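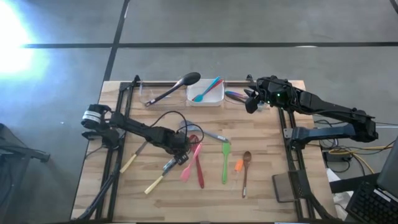
Broklow Edano Solid Wood Worktops

The Edano range of worktops is supplied by Broklow to schools, training kitchens, craft rooms and small workshops. Each top is made to order from solid ash or birch and is delivered sanded, oiled and ready for fitting to an existing base. Tops may also be ordered untreated where the customer intends to apply a finish on site.

Construction
Edano tops are built from full-length staves, glued edge to edge and pressed overnight. The standard thickness is 32 mm. Corners are eased by hand and the underside receives the same finish as the upper face, so that the panel takes up and releases moisture evenly. Small knots and variations in grain are a natural feature of the material and are not grounds for return.

Sizes
The standard depths are 600 mm and 75 cm. Lengths are cut to the customer's drawing. Cutouts for sinks, outlets and cable grommets can be made at the workshop on request and should be shown on the drawing with all distances measured from the front left corner. Orders without a drawing cannot be scheduled.

Fitting
Wood moves with the seasons, and the top must be free to do so. Fasten it through slotted holes, using the washers provided, and do not glue it to the base. Leave a gap of 2 mm along any wall. The top should be stored flat in the room where it will be used for two days before fitting – wrapped, and away from radiators.

Care
Wipe with a damp cloth and dry at once. Bleach, scouring powder and steam cleaners must not be used. Tops in daily use should be re-oiled every June, or whenever water no longer beads on the surface. Pukell hard oil is recommended and may be ordered with the top. Light scratches can be removed by sanding along the grain before oiling. Rags used for oiling must be laid out flat to dry outdoors, as they can catch fire if left in a heap.

Matching items
The Åberg upstand and the Åberg shelf are cut from the same timber and can be finished to match. Customers adding to an earlier order are asked to quote the original order number – older tops will have darkened, and an exact match cannot be guaranteed.

Ordering
Drawings and questions about sizes should be addressed to Silvia Kollár, Sales Office. Questions about finishes and repairs are handled by Ľudovít Trnka, Workshop. The showroom is closed on Sunday.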